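5/15/21

Day 8 of the great floor question. I have read 33 reviews of pale planks and could now pass for a salesman, if a gloomy one. The Fimham place quoted me 1153 for the living room, fitting not included. Okeo wanted 367 less and never called back, so I suppose we both saved money.

Went home and stared at the carpet. It has been beige, then gray, and is now the color of weak tea – my tea, mostly.

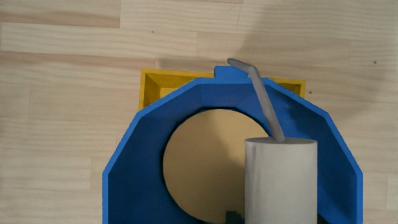

Pale boards, honey here and there.

Decided on something light like that, with a bit of grain, so the crumbs have somewhere to hide. Then decided against it over soup. Then for it again at bedtime. I've promised myself an answer by October, and the carpet has agreed to wait. Must buy more tea.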